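Ticket: Gripper comparison in sim, Kong vs. Pritis, results don't match
Project: Flevamside board assembly
Opened by: Rongrong Mao
Assigned to: Shaohua Xia
Status: Open
Priority: Medium

Summary

The Vudovness controller release notes say the new contact settings make the Kong and Pritis grippers "interchangeable for light assembly." I ran both on the board task and I don't believe it. Kong dropped the part on 4 runs out of 200. Pritis dropped it on 5 out of 300. That looks close until you check where the drops happen, and all the Pritis ones are at the holder.

Steps to reproduce

1. Load the board scene with the table arm and both pedestal arms. Leave the pedestal arms idle.
2. Pick the table arm in the controller menu and attach the gripper you want to test.
3. Send the arm to the orange holder and stop before it closes. Check the pose against the view below. The gripper should be in front of the holder and slightly over it. 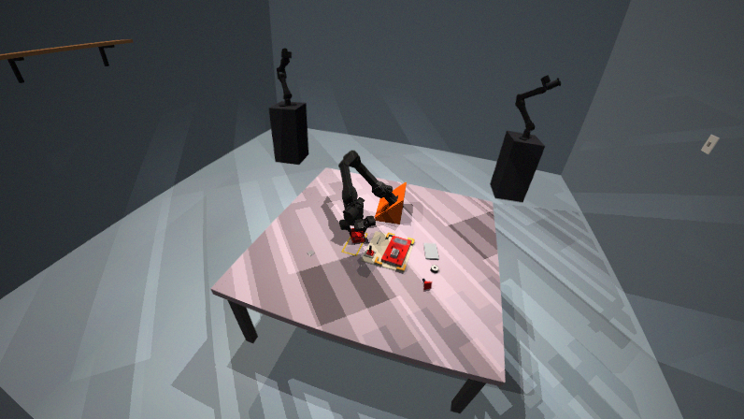
4. Close at the default force, lift, and move toward the red panel on the board.
5. Save the contact log before you reset. Resetting wipes it, which I learned on the first batch.

Expected: the part stays put until release.
Actual: with Pritis, the part slides in the fingers right after the lift. The log shows contact on one finger only for several steps, then nothing.

Comment, Shaohua Xia

Are you sure both grippers had the same tool offset? The Pritis model shipped with an old one until May. If the fingers are reaching over the holder from a bad offset, you'd get exactly this, and it would say nothing about the gripper.

Comment, Rongrong Mao

Checked. Same offset file, same date on it. I also swapped the order in case the first batch left something behind, and Pritis still slipped. I'm not ruling out the offset, but I'd want to see a run where changing it fixes the problem.

Comment, Shaohua Xia

Fair. I reran with the old contact settings and got no drops with either gripper, though I only did a short batch. So it may be the release and neither gripper. I still wouldn't sign off on "interchangeable." A sim grip that depends this much on one contact setting doesn't tell me much about the real fingers.

Next steps

Shaohua: full batch on the old settings, both grippers, logs attached.
Rongrong: send the Pritis logs to Vudovness support and ask what light assembly was tested on. Their notes don't name a part or a force.
Do not update the other Flevamside scenes until this is closed.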